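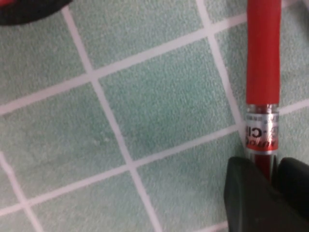

Clurkach AC Adapter for Drilberg Notebooks, 65 W

Replacement mains adapter for Drilberg 14 and 15 inch notebooks with the 5.5 mm barrel socket. Supplied with a detachable mains lead. Manufactured by Kikuchi to the Clurkach specification and sold as a compatible part. It is not an original Drilberg accessory.

Stock code: CLK-1016
Availability: in stock, 24 units
Warranty: 24 months, return to base

Specifications

Input: 100 to 240 V AC, 50/60 Hz, 1.5 A maximum
Output: 19 V DC, 3.42 A
Connector: 5.5 mm outer, 2.5 mm inner, centre positive
DC lead: 1.8 m, fixed, with ferrite
Mains lead: 1 m, detachable
Protection: over-voltage, over-current, short circuit
Colour: black

Checking compatibility

Turn the notebook over and read the rating label. The input voltage must be 19 V. The current shown must be 3.42 A or lower. An adapter rated for a higher current than the notebook needs is safe to use, as the notebook draws only what it requires. An adapter rated for a lower current will run hot and may shut down under load.

Some Drilberg models were sold with two different sockets under the same model name. Compare the plug on your old adapter with the connector dimensions listed above before ordering. The 5.5 x 2.1 mm plug looks almost identical and will not seat properly on this socket.

Models with the 90 W graphics option need the larger Clurkach unit, listed separately. The 65 W unit will charge these machines when they are switched off, but the battery may discharge slowly in use.

Use

Connect the mains lead to the adapter first, then the DC plug to the notebook, then switch on at the wall. The green indicator shows that output is present. It does not change colour when the battery is full - check the charge level on screen.

Keep the adapter on a hard surface with air on all sides. A case temperature that is warm to the touch is normal during charging. Do not coil the DC lead tightly around the body of the adapter for storage, as this fatigues the conductor at the strain relief.

If the indicator goes out, disconnect from the mains for 2 minutes and try again without the notebook attached. If it lights, the fault is likely to be in the notebook or its socket.

Delivery and returns

Orders are dispatched from the Warnness warehouse. Unopened items may be returned within 30 days. Opened items are accepted if faulty - include the order number and the model number from the notebook label.

Page revised 28 March 2019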